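Toast

From my household encyclopedia, entry last tidied up on January 2, 2025

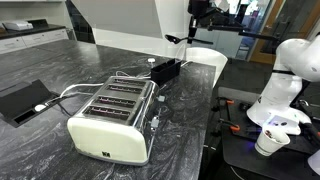 Why does bread go brown when you toast it?

Heat dries out the surface first, and once it's dry enough the sugars and proteins in the bread start reacting with each other, making lots of new brown-coloured, nutty-smelling compounds. Chemists call it the Maillard reaction. The middle of the slice stays damp and much cooler, so it stays pale.

Meaning of the word

Toast is sliced bread browned by dry heat. The word comes to English through Old French, from a Latin verb meaning to scorch or parch, and I do like that parching is in there because drying is half the job. The other sort of toast, the one where you stand up at a wedding and lift a glass, comes from the same place. People used to drop a bit of spiced toast into their wine or ale to flavour it, and the name drifted from the bread to the person being drunk to. I have tried this with cider. I wouldn't bother.

A bit of history

People have been browning bread for as long as there has been stale bread and a fire, so you won't get a date out of me for the beginning. It was a good way of making old bread pleasant again. For centuries you did it on a long fork held up to the embers, or in a little iron rack that stood on the hearth, and you turned the slice over when the first side was done. My grandmother in Darton still did it with a fork in front of the gas fire well into my childhood (one side always darker, and the crust tasting ever so slightly of fork).

Electric toasters came along at the end of the nineteenth century and into the early twentieth. The big step was a wire made of nickel and chromium, which could glow red over and over without burning through. Early models did one side at a time and had no idea when to stop. The pop-up kind arrived after the First World War, first for restaurants and then for homes, and ready-sliced bread followed in the late 1920s. The two got on famously!

What makes good toast

The bread matters more than anything else. Very fresh bread holds a lot of water, so it takes longer and can go leathery before it colours. Bread from yesterday is my favourite. If there's milk or sugar in the dough, as in brioche or most fruit loaves, it browns much faster and needs watching, and I've lost more teacakes than I'd care to list. Sourdough is slower and wants a second go. Rye hardly seems to change colour at all and then suddenly smells done, so I go by nose.

Thickness is the next thing. Thin slices dry right through and snap, lovely with pâté and useless for beans. Thick ones give you the crisp outside and the soft middle, and that's the version I mean when I say toast without any further detail. When I cut a loaf by hand I always get a wedge shape, fat at the bottom, and it toasts like two different breads.

Frozen slices can go straight in. They need a bit longer, and they often come out better than you'd think, with a good crust and a springy inside.

As for colour, pale gold is what most food safety advice in Britain suggests, as starchy foods cooked very dark contain more acrylamide. I like mine a shade past that on a cold morning. I don't eat the black bits any more, I scrape them off into the sink with the back of a knife, a noise that brings everybody in the house to the kitchen door.

Butter, and when

There are two camps. One butters straight away so that it melts in and disappears. The other waits a minute so that the butter sits on top in soft yellow patches. I was brought up in the first and have moved to the second. Salted butter, always. If you're having marmalade then the butter goes right to the edges and the marmalade doesn't quite.

The toast rack belongs in this section too. It stands slices upright so that steam can escape, keeping them crisp, and it also makes them stone cold in no time. Hotels love them. I own one and keep letters in it.

Around the world

Nearly every place with bread has some form of this. In Catalonia it's rubbed with tomato and given a good glug of oil. Italy has bruschetta, with garlic scraped over the rough surface. In Singapore and Malaysia you'll find kaya toast, filled with coconut jam and cold butter, often with soft eggs alongside, and it is one of the best breakfasts I've ever had. Sweden has skagen, prawns piled on fried bread, and Japan does slices as thick as a paperback.

Here we have beans on toast, cheese on toast, Welsh rarebit (cheese on toast that's been to university), dripping toast for those who remember it, and soldiers for dipping in an egg. My nearest café, Bokico, does a rarebit with leeks every March and takes it off again just when I've got used to it.

Leftover toast

Cold toast isn't a lost cause. Blitz it for crumbs, cube it for soup, or soak it in egg and milk and fry it, though it does need a longer soak than plain bread. Toast water, an old invalid's drink made by steeping well-browned bread in boiling water and straining it, turns up in Victorian cookery books as a remedy for nearly everything. It tastes like a wet biscuit tin.

See also: Bread, Butter, Crumpets, Marmalade, Rarebit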